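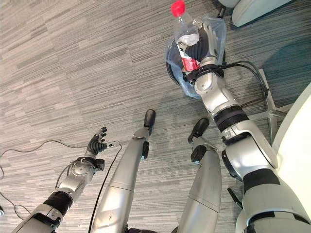 Striped carpet in light gray, charcoal and off-white.

Olora carpet tile, Serrano series
Supplied by Grirnance. Sold by the carton only, 18 tiles per carton.

Loop pile, solution-dyed. Suitable for offices, waiting areas and hotel lounges. Not for stairs or wet rooms. Lay tiles in staggered rows with the arrows on the backing all pointing the same way. Let cartons stand open in the room overnight before fitting.

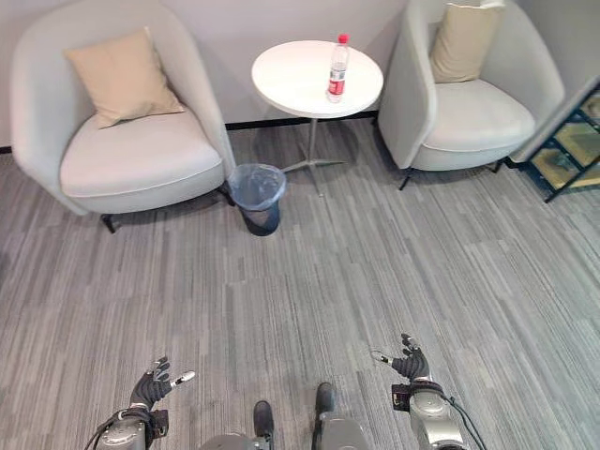 Light gray armchair and round white side table on carpet.

Underlay is not required. Use Zuler tackifier on level, dry subfloors. Stock code 67 is the standard backing; code 73 is the cushioned backing and adds 2 mm to the total height. Check door clearance before ordering 73. 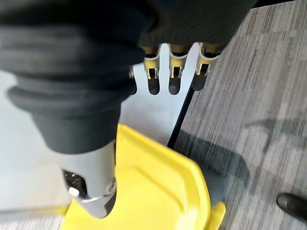 Cut edge tiles from the back with a straightedge and a hooked blade. Do not fit pieces narrower than a third of a tile at doorways. Vacuum daily in heavy traffic.

Data sheet revised 2026-04-21.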